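Outdoor Cooking > Trips and Visits > Smokehouses

A day at the Totholm smoker works 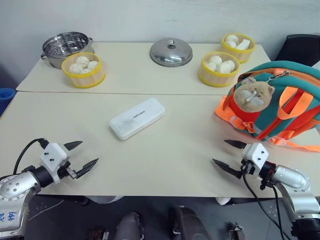 Andri Aebischer thinks anyone buying an offset smoker should see one welded first, and told me so twice before I booked the visit. The steel thickness on the spec sheet means very little, in his view, until you have put a hand on a firebox door and felt how it closes.

I drove out to Totholm on 13 January 2021. The works sits behind a feed store on the Bruvton road, and the sign is easy to miss coming from the south. Parking is on gravel. Visits run in the morning only and you need closed shoes. They lend you glasses and ear plugs at the door.

The tour starts in the cutting bay, where sheet and pipe come in. Cooking chambers are cut from pipe, fireboxes from flat plate. Seven people work on the floor. Each smoker stays with the same welder from the first tack to the pressure wash, and that welder's initials are stamped under the grease drain. I looked for them on every unit after that.

They finished 521 smokers last year, against 1,006 orders. That explains the wait. If you order now you will be quoted a date well into next winter, and the deposit is not refundable once the pipe is cut.

Kha Mai took us through the burn-in shed. Two of the backyard model, the Katel, were running on split oak. Each one gets a full day of fire before it ships, with thermometers at both ends of the grate. The one I watched was 7 degrees hotter at the firebox end, which I would be happy with at home. Mine is a lot worse than that. Kha blamed my baffle plate and told me to slide it back an inch at a time — I have since done this, and it helped a little.

Lunch was brisket and pork shoulder, both off the big trailer rig. The brisket was good, if salty. The shoulder had a pepper and fish sauce rub from Đặng, a small spice shop in Bruvton, and I bought two bags on the way home. They close at four.

The part I could have skipped was the showroom. It is mostly covers, gloves and branded aprons, and the prices are the same as online. The Katel was tagged at $1,228 without the front shelf. The shelf is extra, and so are the better casters. I would pay for the casters if you have to cross a patio.

The next open morning is in February. Call ahead, as they cap the group and ours was full.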